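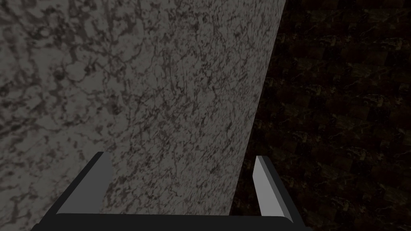 Simulated wrist view with the gripper open and empty, facing the gray marble surface.

Print this post | E-mail this post

Thursday, March 19, 2026

This post records the present state of the Horus perception module and the changes made to it since January. It is intended for readers who follow the Grultolum kitchen simulations and who have asked why the grasp planner was taken out of the nightly runs for a time.

Horus receives the wrist camera view and returns a list of surfaces and objects, each with an estimated position and a confidence value. The planner, Fimton, takes that list and proposes a grasp. The two programs were written separately and communicate through a small message format called Zou. Most of the difficulties described in this post arose at that boundary, although they were first reported as planning errors.

The first difficulty concerned large flat surfaces seen at close range. When a marble surface fills most of the view, its veins and dark patches produce many strong local features, and the only edge of real use to the planner may be one straight line between the gray surface and the dark floor. The earlier version of Horus placed too much trust in the texture. It divided a single plane into several smaller ones, and Fimton then treated the joins between them as obstacles. In the January test set, which contains 1,995 rendered views, this fault was recorded in 285.

The correction was a modest one. Horus now fits the largest plane first, using depth alone, and consults color only afterward to refine the boundary. The gripper is masked out before either step, using the known finger positions from the controller. The pale finger pads had previously been reported from time to time as small objects in their own right, and the mask has removed those reports from the log.

The second difficulty concerned objects that lie against or partly behind one another. A planner that is given three overlapping outlines must be told which object rests on which. Zou had no field for this relation. Fimton assumed that every object stood directly on the nearest horizontal surface, and its proposed approach heights were accordingly wrong.

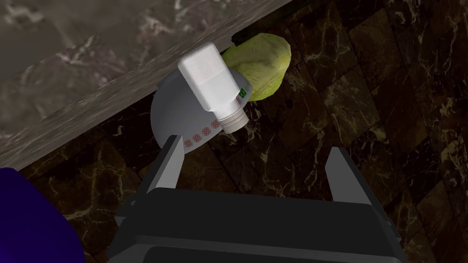 White bottle on its side on a plate, with a head of lettuce behind it, in the Grultolum kitchen.

A cluster of this kind now produces a support relation in the message: the bottle is listed as resting on the plate, and the plate is listed separately. The lettuce, being partly hidden, is passed with a lower confidence, and Fimton is instructed to leave it alone until a second view is available. This is slower, and the nightly runs have become longer by up to 40 minutes. I consider the cost acceptable for the present.

The counter edge remains a concern. Objects seen close to the edge are sometimes assigned to the countertop when their position in depth does not support it. The straight edge is handled well, but the rounded front edge is lighter and smoother than the top surface, and Horus still reports it on occasion as a separate strip. A curved-edge model has been drafted and has not yet been merged.

Readers who maintain their own copies should note that version 2 of the Zou format is required for the support field. Older messages will still be read, but Fimton will fall back to the former assumption and write a warning to the log. Saved logs from before the change do not need to be converted.

The grasp planner was returned to the nightly runs this week. The curved-edge work will be reported separately once the full January set has been run again with the same settings.

Print this post | E-mail this post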